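Gatero open day at Ratbridge, who else went?

ratchet_lou wrote:
Went to the Gatero open day in May and figured I'd post some notes before I forget them. Picking snacks up off a blanket with the hand-held gripper:

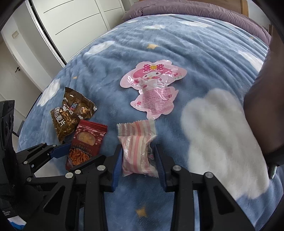 Re: Gatero open day at Ratbridge, who else went?

ratchet_lou wrote:
OK, the notes. Doors opened at 9 and the tour groups were capped at 30. We got a short talk first, then the Marras arm (the big one, behind a fence), then the hand-held grippers. The grippers were the part I liked. You squeeze, the two jaws close in parallel, and the blue ribbed pads do the holding. They had me try packets on a soft blanket. Thin crinkly wrappers are harder than I expected. If you come in too low you get a pinch of blanket along with the packet.

dwn_hartley wrote:
Was Bradley Hartley doing the talk? He's my cousin and he told me he might be.

ratchet_lou wrote:
Yes, he did the first half. Good speaker. He went over time and they cut the questions.

pinion44 wrote:
I was in the afternoon group and I'll be the one to disagree. The hand-held part was fine for kids but I drove 68 miles to see automation and spent most of the visit picking up snacks by hand. A person squeezing a gripper is not a robot. I wanted more time at the Marras cell.

ratchet_lou wrote:
They did say the hand demos are what the arm learns from. I agree it was light on the arm itself. We got one run and then had to move on.

pinion44 wrote:
We got two runs and the second one stopped halfway. The guy reset it and said it was a sensor. No more detail than that.

mossgate wrote:
I work with packaging lines, so for me the snack packets were the useful part. Boxes are easy. Flat sachets and foil bags are what stop our line. A sachet lies flat and gives you no edge, and a foil bag changes shape every time you touch it. Something with a crimped top is better, you can take it across the crimp. I'd have liked to see them try it on a hard surface too, where the jaws can't push down into anything.

ratchet_lou wrote:
I asked about that. They have a bench setup at the Himley site but it wasn't part of the tour.

tallow_b wrote:
Anybody get a price on the hand grippers? I heard 900 for the basic one.

pinion44 wrote:
I heard 900 too, but the woman at the desk said that was without the mount. No printed price list that I could find.

mossgate wrote:
I wouldn't pay that for something with screws that open. The linkage is all out where crumbs can get to it. On our floor it would need a cover within a week.

ratchet_lou wrote:
Don't think it's meant for a plant floor. It's for recording demos.

mossgate wrote:
Fair enough. Then I'd want to know how long the pads last. Ribbed rubber picks up dust and then it stops gripping film.

ratchet_lou wrote:
No idea if they're rubber, I didn't ask. I used one for roughly ten minutes and had no slipping, apart from the times I came in crooked.

dwn_hartley wrote:
Asked Bradley. He says the pads come off and they swap them when they start to look shiny. He also says sorry about the questions, and there should be another open day at Himley, with the bench. No date yet.

pinion44 wrote:
If they run the arm for more than five minutes I'll go.

tallow_b wrote:
How's the parking at Himley? Ratbridge was full by the time I got there and I ended up on the street.

dwn_hartley wrote:
Small lot, but there's a second one behind the building. Use the north entrance.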